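Green pellets, pine boards and a lot of sweeping up: our scooping table in pictures
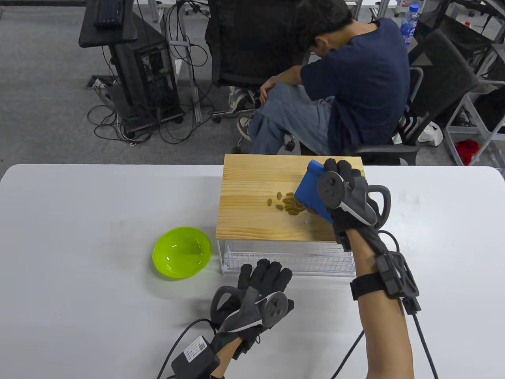
Words by Ea Fogh
December 2021
Filed under: Make and do, Small scale

I've been meaning to put this page together since November, when Halfdan Hauksdóttir and I first started playing with little piles of stuff on boards. We're working out a sorting and scooping activity for the winter open days at Rastberg, the sort of thing you can sit down to for ten minutes with a cup of tea, and I wanted one place to keep the bits and pieces together. So it's a very short gallery, one picture so far, with my notes on everything in it (I do go on a bit, sorry, scroll if you like).

1. The pour

My favourite moment of the whole activity! The blue scoop tips and a little heap of olive-green pellets lands on the board, with a few strays off to the left of the pile. There are always strays. We've tried pouring slowly, pouring quickly and pouring from so low down that the scoop practically touches the wood, and the strays still find their way out.

Notes on the kit

The scoop. Plain blue plastic and very easy to hold. We did try a metal one from the kitchen drawer at home, but it made a horrid scraping noise on the boards and Halfdan asked me, quite politely, to take it away again. Plastic it is.

The board. Light pine, and a lovely thing to pour onto because the green shows up so well against it. I'd like a second one in a darker wood so that people can compare, but the only one I've found was in the Mogensen sale and it was far too big for the table.

The rack. White wire mesh, with the board sitting on top. I was doubtful when Halfdan suggested it, as I thought the whole thing would wobble, but I've come round to it. Having the board lifted off the table means you aren't hunched over your pile, and you can get your fingers under the edge when it's time to pick it up and tip everything back.

The bowl. Bright lime green, and it lives to the left of the board. When you've finished with your heap, it all goes in there. I do wonder if we ought to swap it for another colour — green pellets in a green bowl are quite hard to see when you're checking for the last few at the bottom.

The table. White, rectangular, nice and plain. We had a patterned cloth on it for the first try and spent ages hunting for pellets among the flowers. No cloth now.

How we run it

Each person gets 14 minutes, which sounds like an odd number, but 16 was making us late for the next lot and ten felt mean. You take a scoop, pour a heap, and then make something of it. Some people push theirs into rings, some go for letters, and one lady made a very good hedgehog. Then into the bowl and off you go.

We've had 80 people sign up for the open days so far, so I've been practising my tidying. A soft brush is best for the table. For the floor I go round on my hands and knees first and bring the vacuum out afterwards, as carpet hangs on to small things like you wouldn't believe. I was still finding the odd pellet in my shoe a week after our first session.

Still to do

A lid for the pellet tub, please, before I knock it over again. Some labels. Halfdan wants to try a smaller scoop from Sketley, and I want to try dried beans, so we'll probably do both and argue over it. I'll add more pictures to this page as we go along, and if you've got a spare pine board at home that you don't want, do bring it in and leave it with either of us.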